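Berhe Street Swap Room — winter notes

10 December 2022

Quick one this time, the heating is on at last and I want to get this out before we open up.

Donations have been heavy since August. We took in 101 bags, nearly 50 of them clothes, and the shelves on the Skumen side are full again. Please hold off on coats til after the holidays. Kids' boots still wanted. Puzzles too, but only with all the pieces.

Household things are slower. Mugs go, lamps go, small personal stuff sits. So the grooming and bathroom shelf is moving nearer the door and will get its own sign — Chaltu Yimer is painting it. If you have a spare bit of board, bring it along.

A few reminders on brushes and combs. Pull the hair out first. Wooden handles should not be soaked, just wipe with a damp cloth and a drop of dish soap, then dry bristles down on a towel overnight. Plastic ones can go in the sink. Anything with a cracked handle goes in the Druvetar box for parts, not on the shelf.

Clear wrapping — take it off if it's torn, leave it if the item is still sealed. We end up with a lot of it in the bottom of the bins and small things get lost underneath.

Sorting starts at 2 as usual, and there is soup after. Parking behind the Prundard building is fine but leave the gate clear, it got blocked twice last month and the delivery van coudn't get in. 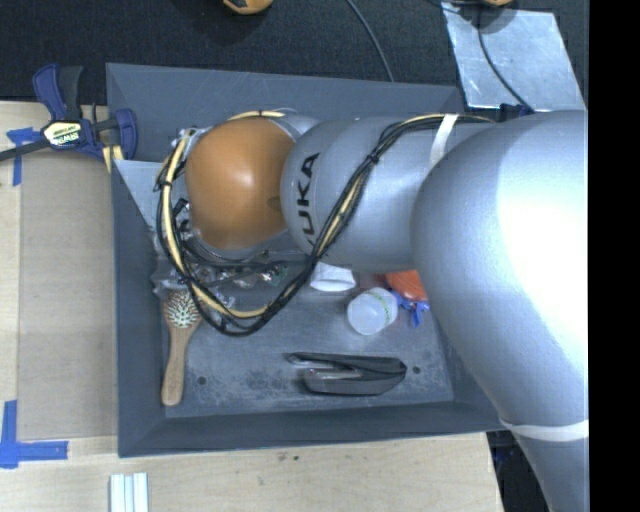 BATH & GROOMING

Wooden hairbrush, pale bristles, tan handle with a rounded end. Free to whoever wants it. Ask at the desk for shelf number 27, or leave your name on the list and we will hold it until the next opening.

Hand mirrors and unopened soap also wanted for this section. No half used bottles please.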